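Section 2: Getting the Pondale balance bike ready to ride

Hi again, Despina Mocanu here. I wrote the unpacking section too, so if the box is still taped shut, go back and read that one first. For this part you want the frame, both wheels, the handlebar and the little paper bag with the bolts in it. Please don't open the paper bag over a rug. I did, and I was still finding washers in October.

You need the hex key from the bag and a 10 mm wrench, which Warley doesn't pack. Everything else is in the box.

Front wheel and fork

1. Turn the fork so the Pondale sticker faces forward. It's easy to get this backward, and the bike will sort of roll anyway, which is how people miss it.

2. Drop the front wheel into the slots. Wiggle it until the axle sits all the way up on both sides.

3. Put a washer and then a nut on each side, finger tight only. Look down from the top - the tire should be centered between the fork legs.

4. Now use the wrench, a little on the left and a little on the right, going back and forth. If you crank one side down all at once, the wheel pulls crooked and you get to start over.

Note: The rear wheel comes already mounted, but check those nuts too. Mine were fine, Sorin's had one loose.

Handlebar

5. Slide the stem down past the MIN line. The line has to be hidden inside the frame.

CAUTION: Never let a child ride with the MIN line showing. The stem can pull out.

6. Line the bar up with the front wheel, stand over the bike with the wheel between your knees, and tighten the top bolt with the hex key. Then try to twist the bar by hand. If it moves, tighten it some more.

Seat height

7. Have your kid stand over the seat in the shoes they're going to ride in (not socks, they'll come up short!). Both feet should be flat on the floor with the knees a tiny bit bent.

8. Close the seat clamp. It should leave a faint mark on your palm. If it flips shut with one finger, open it, turn the little nut half a turn and try again.

Note: The older Barbu frame has a bolt in place of the clamp, and the seat steps for that one are in Section 3. The Gruvholm seat post looks like it ought to fit this frame. It's slightly too thin, so please don't.

First roll

9. Pick somewhere flat with no cars. Push the bike along yourself for a bit and listen. A soft tick is usually the valve cap, and a scrape means the wheel is off center, so go back to step 3.

10. Helmet on, then let them walk it. Just walking! Gliding comes when it comes, and my youngest spent 2 weeks strolling around with it like a shopping cart.

CAUTION: Check every nut and bolt again after the first day of riding. New parts settle.

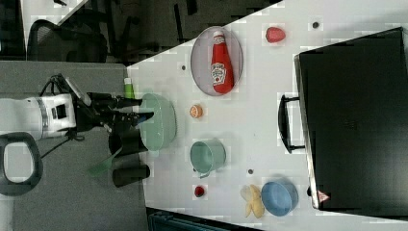
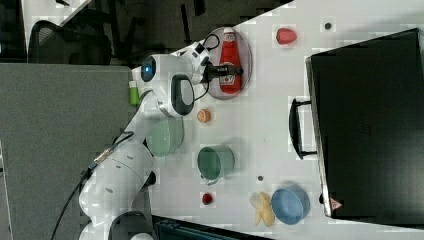
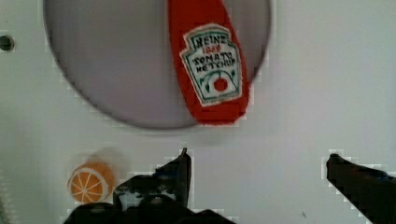
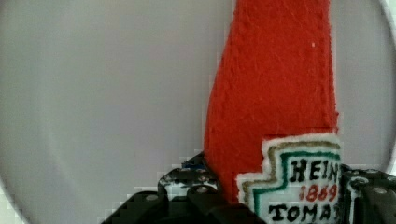
Photos: Sorin Costache. The red ketchup bottle is in all four.

Section text last changed June 7, 2025. Next: Section 3, Seats and grips.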